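Ruawai Cell Planner

README and data card for the bin-picking budget sheets
Last updated 14 November 2024

What this is

Ruawai is a small set of spreadsheets and notes for people who have been asked to put a price on a robot picking cell and aren't sure where to start. We were in that spot ourselves not so long ago, and we wished somebody had handed us a folder like this one, so we cleaned ours up and are sharing it. It won't pick a robot for you, but it should help you walk into the purchasing meeting with fewer blank lines on your sheet.

The planner grew out of two cells we had to budget back to back, called Premon and Vallard after the rooms they sit in. Premon was the cheap one on paper. Vallard was the one that came in closer to its number, mostly because by then we had learned to write down clamps, cables and tape as real purchases (more on that below!).

What's in the folder

budget_main.csv has the full list of 200 line items, each with a category, a lead time in weeks and a column for your own quotes
small_parts.csv has the 49 items we forgot the first time, pulled out so you can check them on their own
floor_plan_notes.txt covers table size, reach, and where the cables and the pendant are going to live
quote_questions.txt is what we now ask every seller before we let them send us a price

Prices are left blank on purpose. Ours were negotiated, and they'd be stale by the time you read them anyway. Lead times are the ones we were quoted, and we last went over them in April, so please get fresh ones.

How to use it

Start with the parts you want to move, and let the arm come later. Write down the size and weight of the part, how it tends to lie in the bin, and how close to a wall it can end up. A bar lying flat against the side of a bin asks much more of a gripper than the same bar out in the middle of the floor, and that can change which fingers you buy, how far the wrist has to lean, and sometimes the bin itself. We bought a bin first and a gripper second, and ended up paying for the gripper fingers twice.

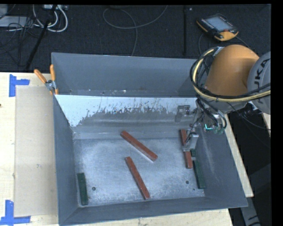 KUKA arm and gripper at work in a metal bin with red and green bars, two of them lying near the side walls.

Next, fill in the "around the arm" category, even if it feels silly. It takes in the table, the bin, clamps for the rim, tape for marking positions, cable brackets, hoses, power strips, and a safe spot for the pendant so it isn't always underfoot. None of these costs much alone, and in Premon they still added up to more than the gripper did. There are 38 rows in this category. Cross out the ones you don't need, but do read each one before you cross it out.

After that, put in your people time. We set aside up to 2 weeks for mounting and wiring, with setup and teaching on a separate line. If your team has done this before you can trim it, and if they haven't, please be kind to them and leave it alone.

Column notes

item: plain name, no part numbers
need: must, should or nice
lead_weeks: whole weeks, as quoted to us
spare: yes if we think you should order a second one with the first
quote: empty, yours to fill

Known gaps

Fencing and safety review are only in there as placeholders, and you'll want your own site's rules for those. There's nothing on mobile robots. Freight is a single row, which has been wrong both times we used it. The sister folder, Kerkance, covers maintenance and yearly running costs, but it's still pretty rough and the column names don't match these yet.

Sharing and changes

Use it at work, change it, pass it along. If you find a line we missed, open an issue with the item name and its category and we'll gladly add it to small_parts.csv.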